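Week 5 handout: looking after the hand-held grippers
Notes by Erlinda Maglaya

Before you start on soft goods, a few words about the Grondix hand units, as I've answered the same questions at the bench all week and my voice is going! Everything below applies to both hands of a pair.

Start with the pivots. There are four on each gripper, two a side, and they all want looking at before the first fold of the day. Open the jaws fully, close them slowly, and feel for any notchiness. If one side lags, wipe the pin and try again (dry cloth first, please, I know some of you love the spray).
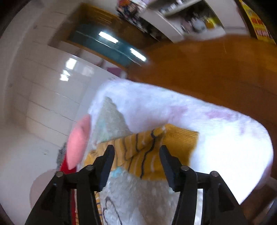 Fluff is the big enemy with knits and fleecy covers. It winds itself in behind the fingers, and the jaw stops closing square. I use an old toothbrush and work outward from the tip. Unit 106 came back from the Mumville flat in December with enough lint in the linkage to stuff a mouse.

Next, the finger pads. Press a thumbnail into each one; if the mark stays, swap the pad. Always change them as a pair, or the grip goes lopsided and you'll be chasing it through your calibration. Then run 3 open-and-close cycles with nothing in the jaws and write the closed reading in the Rasine log. Mine usually sits at 948. Yours will have its own favourite number, so learn it.
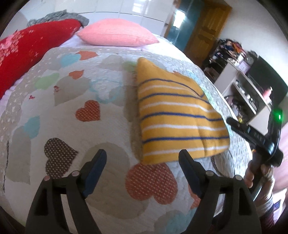 Godoy reckons the closed reading should be taken again at lunch, once the linkage has loosened up, and that the morning figure on its own has fooled him more than once. Fair enough, I've added a second column to the log sheet. Fill in both, and leave the units on the rack with their jaws open when you go home.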